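How to take your first turn with the grippers

Friday, January 6, 2023

If your name has gone on the rota for the round table and you've never held one of the grippers before, please don't worry. Most of us hadn't either. I came to Wirbridge to look after bookings and desk moves, and I was quite sure the whole thing would be over my head, but after one morning I was showing other people how to do it (badly at first, I admit, and with a lot of apologising to the table lamp).

The idea is simple enough. The Kandel arm is going to take on the small resetting jobs that eat up the end of everyone's day: putting things back in their place, straightening a table, clearing what's been left behind. It learns those jobs from recordings of us doing them by hand, with grippers in place of fingers. So the better and calmer our turns are, the less there will be to put right in May, when the arm starts its trial at the Florholm office.

Before you start

Wear something with sleeves you can move in, and leave bracelets in your drawer. Put the harness on over your top and do the straps up before you pick anything up, and then ask the person next to you to look at the cables. A cable that's fine while you stand still can snag as soon as you reach, so have a good stretch in every direction first.

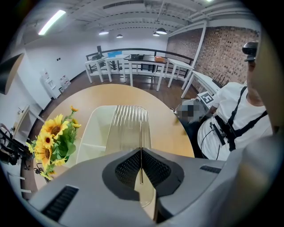

Then have a little practice with nothing at stake. Squeeze, let go, squeeze again. You'll find you want to turn your wrist the way you would with a bare hand, and the gripper wants you to move your whole forearm. It took me a good few goes to stop fighting it, and I still catch myself when I'm tired or when it's nearly lunch.

Decide with your partner whether you're sitting or standing, and stick with it for the whole turn. If you sit, pull the chair in close enough that you needn't lean, and check where your feet are in relation to any leads on the floor. Keep the timer where you can glance down at it.

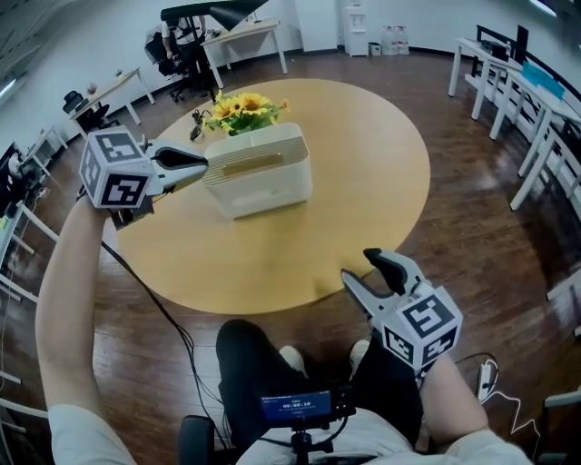

Bernadette Gilmartin
Office Coordinator

Taking your turn

1. Look over the table and agree out loud which object you're moving and where it's going.

2. Start the recording and wait for a breath or two with both hands still.

3. Bring the gripper in slowly, with the jaws open on either side of the object. Small blocks are easier than cloth – with cloth, go for a fold and take less than you think you need.

4. Close, lift, move, set down, open. Try not to hurry the setting down! That's where nearly all of mine went wrong.

5. Draw your hands well back before you stop the recording.

If you drop something, carry on and pick it up with the gripper. Yusri Tambunan, who goes through our recordings, would much prefer an honest fumble to one that has been tidied up by hand. Don't reach in with your fingers while it's running.
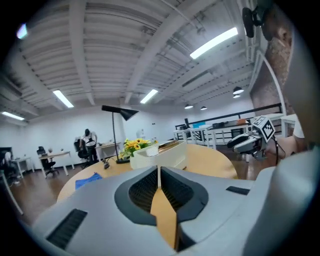

Workplace Services, Wirbridge

A turn lasts 40 minutes and then you have a proper break, away from the table. Please take it. Your forearms will tell you why. We have more than 300 recordings so far, and there's no prize for adding to them with a sore wrist.

When you swap over, tell the next pair what you were moving and leave the table as it stands. They may want to shift the lamp or the flowers themselves, and a bit of variety is good for the arm. 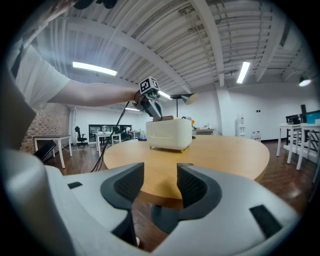
Changes to your work

I know some of you are wondering what becomes of the people who do the resetting now, because you've stopped me on the stairs to ask. It's a fair question and I asked it too. Van Hecke, who run our evening service, have agreed with us that their staff's hours stay as they are through the trial, and they'll have the say on which jobs the arm takes first. They've asked for the late table clearing to go before anything else, and I can't blame them.

For the rest of us, turns on the rota count as working time and go on your timesheet under training. If it isn't for you, say so and I'll take your name off – you don't have to give a reason. And if you'd like to watch a turn before trying one, come and find me at the bookings desk any morning and I'll walk over with you.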